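3. Methods

3.1 Study setting and source of records

The study was carried out at the Rungrueang breast unit, a referral centre that receives patients from four district hospitals and from a network of general practices. All records were drawn from the unit's own register, which was opened in 1970 and moved to an electronic form in several stages. The register holds one entry for each new diagnosis of invasive breast cancer, together with the operation note, the pathology report, the drug chart and the dates of each later visit. Entries are made by trained registry staff and checked against the hospital's death notices every January.

The protocol was approved by the research ethics board of the unit before any records were opened. The board did not ask for fresh consent, as the patients had agreed in writing to the use of stored tissue and case notes for research at the time of their first treatment. Patients who had later withdrawn that agreement were removed before the data were passed to the study team.

3.2 Patients

The register was searched for women who had gone through the menopause, whose tumour was positive for the oestrogen receptor and negative for HER2, and who had been treated by surgery with the aim of cure. The search returned 1618 entries. Two readers, S. Mirani and Z. Orakzai, then went through the case notes separately. Where they did not agree on whether a patient should be kept, the notes were passed to a third reader, M. Bangash, whose decision was final.

Patients were left out if they had received chemotherapy before surgery, if cancer was found in both breasts at first diagnosis, if there was spread to a distant organ within three months of surgery, or if the tissue block could not be found. Patients with an earlier cancer of any kind, other than skin cancer that had been fully removed, were also left out. After these steps, 677 patients remained and form the study group for the rest of this paper.

Menopausal state was taken from the clinic letter written closest to the date of surgery. Where the letter was silent, the patient was counted as post-menopausal only if both ovaries had been removed or if her age at surgery was 60 years or more. This rule is stricter than that used in routine care and was chosen to keep the group as uniform as possible.

3.3 Tissue and laboratory work

One block of formalin-fixed tissue was chosen for each patient by a consultant pathologist, M. Usmani, who had no knowledge of the patient's later course. A fresh section was stained and the area of invasive tumour was marked in ink on the slide. Tissue from this area was scraped from unstained sections, and RNA was drawn out with the Sondatex kit according to the maker's instructions. Samples that gave too little RNA were repeated once from a second set of sections. If the second attempt also failed, the sample was recorded as missing and the patient was kept in the study group for the descriptive tables only.

Gene activity was measured with the Minotach panel, which reads a fixed set of tumour genes and a smaller set of reference genes. The panel gives a single score, with higher scores standing for a higher expected risk of distant recurrence. The cut-points between the low, middle and high groups were fixed in the protocol and were not changed after the results were known. All samples were run in the same laboratory, on the same instrument, and by staff who saw only a study number.

Repeat runs were carried out on 20 samples chosen by a random list. The repeat was done on a different day and by a different member of staff. Agreement between first and second runs was judged both on the score itself and on the risk group to which the sample was assigned. The results of this exercise are given with the other quality checks in the supplementary file.

3.4 Clinical information

Tumour size was taken as the largest width of the invasive part, as stated in the pathology report. Grade was reviewed by one pathologist for all patients, as grading practice had changed over the years covered by the register. The number of lymph nodes examined, and the number containing tumour, were copied from the original report without review. Deposits of isolated tumour cells were counted as node-negative disease.

Hormone treatment was recorded by drug, start date and stop date. Patients who changed from one drug to another were placed in the group of the drug with which they began. Short breaks in treatment of less than three months were ignored. Longer breaks were recorded, but were not used in the main analysis. It was not possible to learn from the register whether patients took their tablets as prescribed, and no attempt was made to estimate this.

3.5 Outcomes

The main outcome was distant recurrence, counted from the date of surgery to the first date on which spread beyond the breast, chest wall and local lymph nodes was confirmed by imaging or by tissue. Death from breast cancer without an earlier record of distant recurrence was treated as an event on the date of death. Death from any other cause was treated as a competing event. Patients who had neither event were followed up to their last clinic visit.

A second outcome was late distant recurrence, by which is meant recurrence more than five years after surgery. Only patients who were alive and free from recurrence at five years were included in this part of the work. It was studied separately because the choice to continue hormone treatment is usually made at that point, and a score that serves well in the early years may be of less help afterwards.

3.6 Assignment and discussion of risk reports

For each patient a one-page report was prepared, setting out the score, the risk group and the expected ten-year risk. The reports were not used in the care of the patients in this study. They were read by a panel of clinicians who were asked what treatment they would have advised, first on the clinical facts alone and then with the report added. The order in which cases were shown was different for each clinician, and a gap of at least two weeks was left between the two readings.

Answers were given on a paper form with four possible replies: no chemotherapy, chemotherapy advised, choice left to the patient, and further tests needed. Clinicians were also asked to mark how sure they were of their answer on a five-point scale. They were not told how many patients had suffered a recurrence, nor the share of patients who fell into each risk group. S. Minhas collected the forms and entered them twice, and any difference between the two entries was settled by returning to the paper.

Figure 2. Simulated office with desk and upholstered armchair.

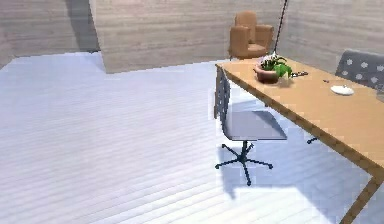 3.7 Statistical methods

The link between the score and distant recurrence was examined with a proportional hazards model. The first model held only the clinical factors, namely age, tumour size, grade, node status and type of hormone treatment. The score was then added, and the gain was judged by the change in the likelihood ratio. Size and age were entered as continuous measures. Grade and node status were entered as groups.

Ten-year risk in each group was estimated with methods that allow for competing deaths. This was thought necessary in view of the age of the patients, many of whom had other serious illness recorded at the time of surgery. Standard survival curves were also drawn so that the findings could be set beside those of earlier reports, but no conclusions were based on them.

Missing values for grade and tumour size were filled in by multiple imputation. The score itself was never imputed. A separate analysis was limited to patients with complete records, and is reported in the supplementary file. The assumption of proportional hazards was tested for each factor, and where it did not hold, the follow-up period was divided at five years.

Changes in the advice given by the clinicians were set out in a simple table of first against second answers. Agreement among clinicians was measured by a weighted kappa. As each clinician read many cases, and each case was read by more than one clinician, the model used for the change in advice took account of both sources of similarity. All tests were two-sided, and a value below 0.05 was taken as significant. No correction was made for the subgroup analyses, which should be read with due caution.

The analysis plan was signed by all authors and lodged with the Onano trials office before the laboratory results were joined to the clinical file. Two changes were made after that date. The first widened the window for the five-year visit by three months on either side. The second removed a planned comparison by type of surgery, as the records did not allow breast-conserving operations to be told apart from wider excisions in the earliest years. Both changes are listed in the supplementary file with the reasons for them.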